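Last updated: 4:40 p.m.

The government of Stiltard has signed an agreement with its neighbor Ortner to open the border again for daily travel, after a closure of 58 months. The two foreign ministries published the text in January, and the first crossing, at the town of Grandwood, will open to people on foot and to small vehicles.

Under the agreement, citizens of both countries can stay on the other side for up to two weeks without a visa. Trucks are not included for now. The ministries will discuss them in a second round of talks, for which a place is not yet chosen.

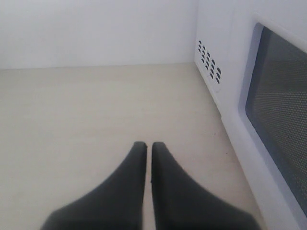 The talks were held in Pronard, the capital of Ortner, and they were more difficult than both sides expected. The main problem was the strip of land between the two border fences, where farmers from both countries had fields before the closure. Stiltard wanted the strip to be divided in the middle, and Ortner asked for shared use. The final text gives a division for buildings and shared use for the water. On the ground it will leave the two customs posts like the two black gripper fingers in the photo, side by side and almost parallel, with a narrow pale gap between them. The posts will each keep their own officers and their own opening hours.

Hsin-yi Tse, who led the delegation of Stiltard, told reporters that the agreement is modest but that it can be applied quickly. "We did not solve every question," she said. "We solved the questions which stop a family from having lunch together."

In Grandwood, 600 residents signed a letter in support of the opening. Some shop owners are more careful, and they ask what will happen with prices when customers can again buy on the other side.

The opposition in Ortner says it will vote against the agreement in parliament, as the text does not mention compensation for the farmers. The government has a majority of only two seats. The vote is expected before the spring recess.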